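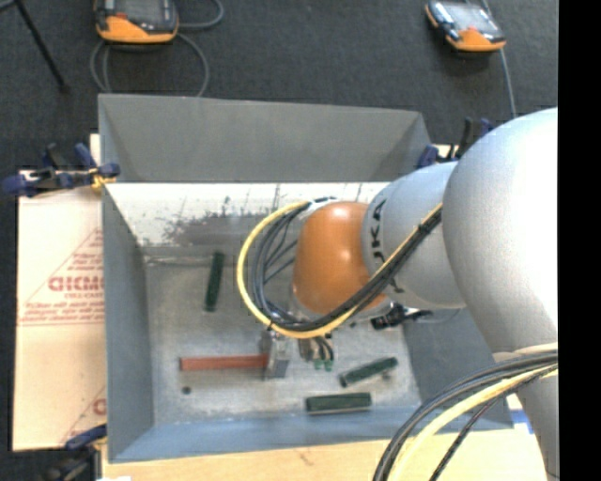 Feria fever

Feria fever was the name given in local newspapers to an outbreak of measles in the river town of Feria. It began in February and lasted 65 days. Health officers recorded 451 confirmed cases, most of them in children under ten. There were 2 deaths.

Background

Feria had a single clinic at the time, on Visser Street, and the nearest hospital was in Callia, about 40 miles to the south. Vaccination records had been kept on paper cards until the clinic moved offices, and many cards were lost in the move. Later checks found that many older children had received only one dose.

Spread

The first known patient was a schoolteacher who had visited relatives in Callia. She taught for most of a week before the rash appeared. Cases followed in her school, then at the covered market and among workers at the Zudonero cannery, where families shared company housing.

Response

Osamu Ebihara, the district medical officer, closed both elementary schools on a Friday and asked households with a sick member to stay home. Nurses gave vaccines at the cannery gate and in the market hall. Some families did not answer calls from contact tracers, and Ebihara sent staff door to door in the evenings.

Aftermath

A review by the physician Noboru Kikuchi found that the first laboratory result had sat unread over a weekend. It recommended a duty roster for weekend results and a new register of childhood vaccinations. The district adopted both. The clinic on Visser Street later added a separate entrance for patients with a fever or rash.

See also

Callia District Hospital
School closures in Feria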